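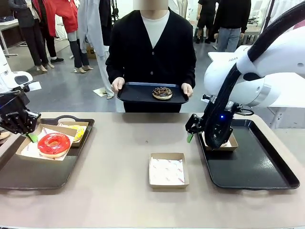
Fig. 1. Donut station, two arms, one tray on each side.

Unit 2 notes: Grasping things that squash

Welcome back! Last unit was all rigid blocks, and I know some of you could stack those in your sleep by October. Now we get to food in thin paper boxes, my favorite part of the whole course.

What your team has to do: move each boxed donut from its starting tray to the serving tray and leave the icing alone. Teams Grutorero and Samonte share the station in the first half of lab, Zillitz and Sokgate in the second. Your run folder should hold 300 practice attempts before you train anything. Last year's classes left us 3,638 runs, and you're welcome to borrow from them for warm-up training, but label them as borrowed in your report.

Read before lab: the handout on contact and friction, up to the worked problem on thin walls. Try the problem with the wall half as stiff. The answer surprised me the first time!

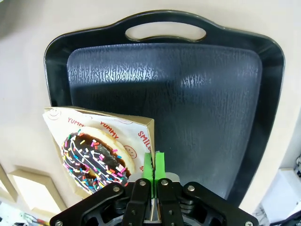 Grip force is where most of your points will come from. A cardboard wall bends long before a motor complains, so start low and creep up, writing down the setting each time. Look at where the green fingertip pads sit at the corner of the donut box: a corner is a great place to think about, because two walls meet there and hold each other up. The box is also tilted and hangs over the side of the tray, so your planner can't assume it will find everything lying flat. Feed it some crooked starts too. They're more fun anyway.

To hand in: your log, one plot of grip setting against dropped boxes, and a paragraph on your strangest failure. Run 376 in the old set is a wonderful one to study if you need ideas on how to write it up.

Next unit: handing a tray to a person.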